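Drisitz tightens rules for cloth-folding robot trials

2022-10-21

Drisitz has adopted a new set of working rules for robot trials involving towels, cleaning cloths and other soft items, replacing guidance that left most decisions to the person at the controls.

The rules took effect this week at the company's Wevbridge and Lowther offices. They run to 14 points and cover how a cloth is placed before a trial, what may stay on the desk, and when a run has to be thrown out.

Cables, chargers and books may stay in the work area as long as they are written down first. A cloth must be dropped by hand and left as it falls. Smoothing it before the run is not allowed.

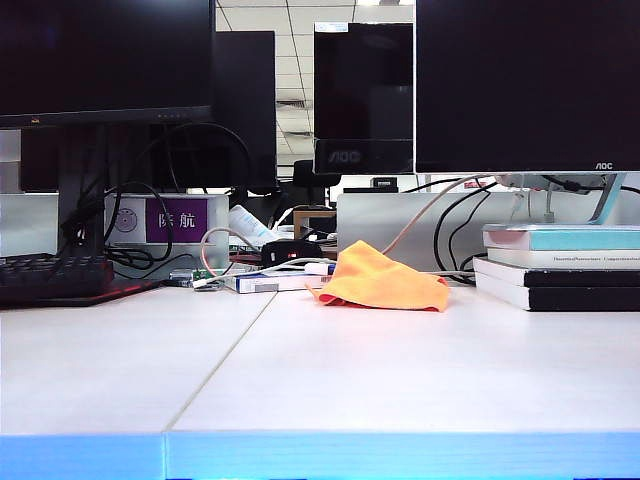

Jakdale, which runs its own folding trials, said in a written reply that the clutter rule was overdue but that a written list would not be enough, and that it would rather see cables tied down before any arm is powered on.

Drisitz said it would look at the request when the rules come up for review. For now, an operator must stop the arm if it touches anything other than the cloth or the desk surface.

The change follows a check in September of 61 recorded trials. In 14 of them, the notes did not say how the cloth had been lying at the start, which made the results hard to compare.
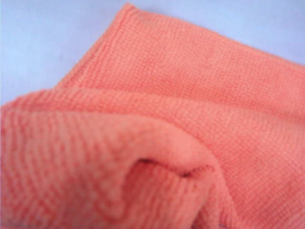 Operators will also have to note whether an edge or corner of the cloth was in view before the first grasp. Each setup can be tried no more than 3 times before the cloth is dropped again, and 2 people must sign off on any run marked as a success.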